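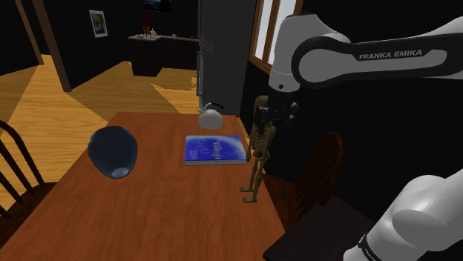 JINDOMVILLE – Dec 5, 2020

Home News Sports Food Events Contact

If you've been missing the secondhand book swap as much as I have, good news! It's coming back in December, and this time it's running out of the old Zelbridge bakery on the corner, which has twice the room (and much better parking, thank goodness).

I stopped in while Harriet Pruitt was sorting through donations, and she told me they've already taken in 405 books. Most are mysteries, plus a big pile of cookbooks – I've got my eye on a French one that Annick Joly dropped off.

The rules are the same as last year. Bring a book, take a book, and if you show up with nothing you can still grab one for $2. Kids under 16 don't pay at all. Azlan Yusof is doing the soup again, and yes, I asked, it's the lentil one!

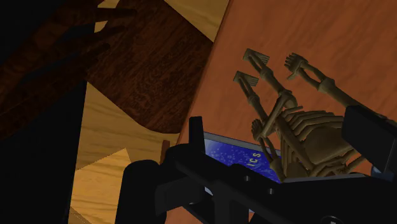

When to go

Doors open at 10 every morning and the swap runs through December 31. Mornings are quieter if you like to browse, and Colette Marchal reads to the little ones right after lunch. Donations can go in the bin by the side door – no textbooks or magazines this year, please. They still need a couple of people to help with shelving, so talk to Harriet if you have a free afternoon.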